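¿Qué son las rayas de la madera?

Pasa la mano por una mesa y mira de cerca. Casi siempre verás líneas finas que corren en la misma dirección. Esas líneas se llaman veta, y cuentan cómo creció el árbol.

Un árbol crece hacia arriba y también se hace más ancho. En los lugares con inviernos fríos, en primavera crece deprisa y forma una capa clara. En verano crece más despacio y forma una capa más oscura y apretada. Una capa clara y una oscura juntas son un año de vida. Si miras un tronco cortado, las capas parecen círculos, unos dentro de otros. Son los anillos.

Cuando el tronco se corta a lo largo para hacer tablas, los anillos ya no se ven como círculos. Se ven como rayas. A veces son rectas y a veces se curvan - depende de por dónde pase la sierra.
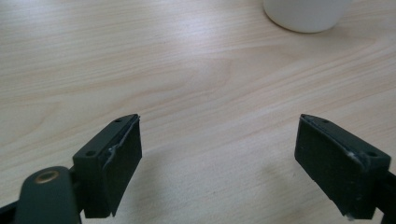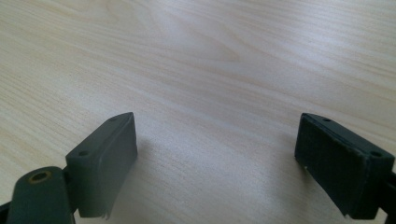
Los carpinteros tienen nombres para los dibujos de la veta. Cuando la sierra pasa cerca del centro del tronco, las rayas salen casi rectas y paralelas. Cuando pasa más hacia fuera, aparecen arcos y óvalos alargados, unos dentro de otros. A ese dibujo se le llama veta catedral, por su parecido con las ventanas altas y puntiagudas de algunas iglesias. En el tablero claro de la segunda foto hay una mancha alargada, un poco más oscura, que termina en punta y recuerda a ese dibujo. En la primera, los óvalos están cerca del centro del tablero, y las líneas se ven más juntas en la mitad de arriba.

No todos los tableros con veta son de madera maciza. Hay tres tipos muy comunes:

Madera maciza: la tabla entera sale del tronco. Si miras el canto, la veta sigue.

Chapado: una hoja muy fina de madera de verdad, pegada sobre un tablero más barato.

Laminado: la capa de arriba lleva un dibujo de madera impreso y una protección transparente. A veces el mismo dibujo se repite.

Gwion Hopkin, carpintero del taller Brundier, guarda una rodaja de roble de 70 anillos. Los niños que visitan el taller en octubre clavan un alfiler en el anillo del año en que nacieron. El alfiler queda muy cerca de la corteza, que es la parte más joven de la madera.

Haz la prueba en casa

Necesitas una hoja de papel fino y un lápiz de cera. Busca una mesa vieja en la que se noten las rayas con el dedo y pide permiso. Pon el papel encima, sujétalo bien y frota con el lápiz tumbado, sin apretar mucho. Las rayas irán saliendo en el papel. Si la mesa es muy lisa no saldrá casi nada - prueba entonces con una tabla sin barnizar.

Palabras nuevas

Veta: líneas que se ven en la madera cortada.
Canto: el borde estrecho de una tabla.
Corteza: la capa de fuera del tronco.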